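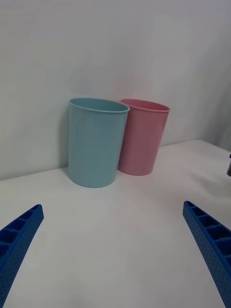 Fig. 4. Plastic cups, light blue and pink.

Home Products Guides Spare parts Contact
Search the guides Type a model number Go

Section 4: Fitting and first use
Delix under-sink water filter, model 3276
Revised August 10, 2020

By now you have emptied the cupboard under the sink and discovered how many half-used bottles of floor cleaner a household can own. Leave them in the hall. You will want the room, and you will want to be able to lie on your side without a scouring pad in your ear.

This section covers the standard fitting, where the filter goes on the side wall of the cupboard and feeds its own small tap next to the main one. If your sink has no spare hole for a second tap, read Section 7 first. It involves drilling into the sink, and we would like you to be in the right mood.

4.1 Before you start

You need an adjustable spanner, a cross-head screwdriver, a pencil, a torch, a bucket, an old towel and the bag of fittings marked B. Bag A contains the fittings for the worktop model. It is packed in every box and we have been asking the factory at Molteveo to stop doing this for some time.

CAUTION: Cold supply only. Hot water ruins the cartridge and softens the tubing. If you can't tell which pipe is which, run the hot tap for a minute and touch both, carefully.

CAUTION: Turn off the water at the stop valve before undoing anything. Then open the kitchen tap and wait for it to run dry. An earlier edition of this guide put this instruction on the page after the one about the spanner, and we had letters.

4.2 Mounting the bracket

1. Hold the bracket against the side wall of the cupboard with the arrow pointing up. There must be a clear gap of 12 cm between the bottom of the bracket and the cupboard floor. You will be glad of it when you change the cartridge.

2. Mark the two screw holes with the pencil. Take the bracket away and look at the marks. If they are level, good. If they are nearly level, also good; the filter works perfectly well at a slight tilt and will only annoy tidy visitors.

3. Drive in both screws, leaving the heads a little proud, then hang the bracket and tighten. Don't use the long screws from bag A. They are longer than the cupboard wall is thick, and your dishwasher may be on the other side.

Note: For cupboards with a plastic liner, use the wide washers.

4.3 Connecting the supply

4. Put the bucket under the cold pipe and the towel under the bucket. Undo the flexible hose where it joins the cold pipe. A cupful of water will come out however long you left the tap open.

5. Fit the T-piece between the pipe and the hose. Check that the rubber washer is seated inside each nut. Tighten by hand until it stops, then a quarter turn with the spanner. A quarter turn is less than most people think.

6. Cut the white tube to length with a sharp knife. The cut must be square. Scissors pinch the tube into an oval, and an oval tube in a round fitting drips at three in the morning.

7. Push one end of the tube into the T-piece until you feel it pass the seal, then keep pushing. There is a second stop. Everyone misses it. Tug the tube gently; it should stay where it is.

8. Push the other end into the filter head at the port marked IN. The port marked OUT goes to the new tap. We are aware that the lettering is moulded in white on white. Use the torch at a low angle, or rub a little pencil over it.

Note from Graziella Farina, who answers the telephone at our Grinarville office: please have the cupboard door open and the torch in your hand before you ring. "It's under there somewhere" can't be diagnosed.

4.4 Fitting the cartridge

9. Take off the cartridge's foil seal and both red caps. Both. The second cap is at the bottom, under the label.

10. Offer the cartridge up to the head, line up the two blue marks and turn it a third of the way round to the right. You will feel a click. If you feel a crunch, take it out and start again.

11. Write today's date on the sticker and put the sticker on the cartridge. The fridge door is also popular, though in our experience the fridge sticker is soon hidden behind a takeaway menu.

4.5 Turning the water back on

12. Close the new tap. Open the stop valve slowly, half a turn at a time, with a dry hand resting under each joint in turn. Kitchen roll is better than your hand at finding a slow leak. Lay a sheet under the T-piece and another under the filter head.

13. Wait ten minutes. Make tea if you had the foresight to fill the kettle beforehand.

14. If either sheet is damp, turn the water off again and go back to step 5 for the T-piece or step 7 for the tube. Don't simply tighten everything harder. Overtightening cracks the nut, and the replacement (part 89) takes a week to arrive from Restrepo.

4.6 Flushing

15. Open the new tap fully. For the first few seconds it will cough, spit and run grey. The grey is carbon dust from the cartridge, harmless and unattractive.

16. Let it run for five minutes, close it for one, then run it for another five. Use the water on the garden if you like. Plants have no opinion on carbon dust.

17. Now draw a glass of filtered water and a glass from the ordinary tap, and taste them both at the same temperature. Rinse your mouth between the two.

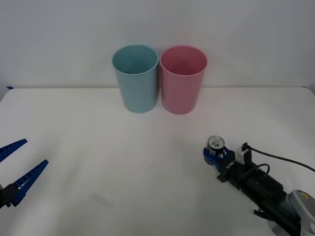 Opinions on taste vary more than our sales leaflet suggests. If your tap water was good to begin with, the change will be small, and you may find yourself standing in the kitchen swirling water like a wine judge, trying to justify the expense. In hard water districts the change is easier to notice, chiefly as less scum on the tea.

A cloudy glass is usually air. Leave it standing and watch: air clears from the bottom upwards. If the water is still cloudy after a week of normal use, ring us.

4.7 How long it lasts

The cartridge is good for 523 litres. There is no meter on the 3276, so you are left with arithmetic or the sticker. Two people who drink a sensible amount of tea should change it every six months. Yesenia Guzmán, who wrote the first version of this guide, changed hers whenever the clocks did, and we have yet to come up with a better system.

Signs that it is due:
- the flow drops to a trickle with the stop valve fully open
- the taste of the ordinary tap comes back
- you can't read the date on the sticker any more

CAUTION: Don't wash and reuse a cartridge. Don't put it in the dishwasher. We mention the dishwasher for a reason.

4.8 Going away

If the tap hasn't been used for more than three days, run it for two minutes before drinking. For longer absences, turn off the small lever on the T-piece and drain the tube into the bucket. In an unheated house in winter, take the cartridge out as well and keep it somewhere frost can't get at it. A frozen cartridge looks fine and leaks everywhere once it thaws.

Put the floor cleaner back in the cupboard now, keeping the tall bottles away from the white tube. Cartridge changes are covered in Section 5, and the list of spare parts, including the one everybody drops behind the cupboard at step 5, is in Section 9.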